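Yellow-panel housings at Flistham workshop to get second round of wiring checks

Sensor leads on the recessed panels will be re-routed and re-labelled before the units go back into service in February. 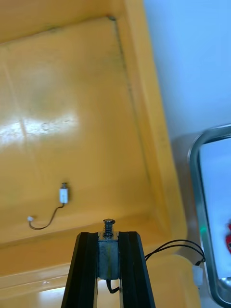

Scope of the work

The Flistham equipment workshop has started a second inspection round on its yellow housings, the covers fitted over the sorting line at the Dresow parts depot. The round covers 201 housings. Each has a flat inner surface set inside a raised rim, with a small white component mounted on the inner surface and a thin dark wire leading from it to a white connector.

The component reports to the line controller whether the cover is closed. Faults logged over the winter were traced to the lead and its connector. In 11 housings the controller recorded an open cover while the line was running normally, and each time the line stopped until an operator reset it by hand.

Pranab Wijesinghe, maintenance coordinator at Flistham, said the component itself had tested within tolerance in all 11 cases. "The switching point was fine. The lead had too much free length and the connector was taking the movement," he said. "We had written it up as a switch fault, and the first six were replaced for no good reason."

Revised procedure

Technicians will isolate the line section, open the cover and clean the panel with a damp lint-free cloth. Smudges and fine debris are to be removed before any adhesive clip is applied. Solvent cleaners are not permitted on the yellow surface, as they dull the finish and can soften the clip adhesive.

The lead is then secured with two low-profile clips, leaving a service loop at the component end. The minimum bend radius is 10 millimetres. The connector is unplugged, checked for bent contacts, reseated and given a light pull test. Leads with damaged insulation are replaced as a complete assembly and are not to be spliced.

Seams between the inner surface and the rim are checked by hand under angled light. Overhead fixtures produce strong glare on the glossy finish, and the first inspection round missed several hairline scratches for that reason. Scratches are recorded on the job card but do not require repair unless they catch a fingernail.

After reassembly, the cover is cycled 600 times on the bench fixture while the controller log is monitored. A single false reading sends the unit back to the start of the procedure.

Schedule

Work is proceeding in batches by line section, beginning with the inbound side. The Tosuvden section, which has the oldest housings, will be done last so that replacement leads can be on hand. Isolation will be limited to the period between 6 p.m. and midnight, with one daytime shutdown planned for a Saturday.

Revised job cards are available at the workshop counter. Cards printed before the change show the earlier clip position and should be recycled. Operators who see repeated open-cover readings should note the housing number and the time, and call the workshop before resetting the line.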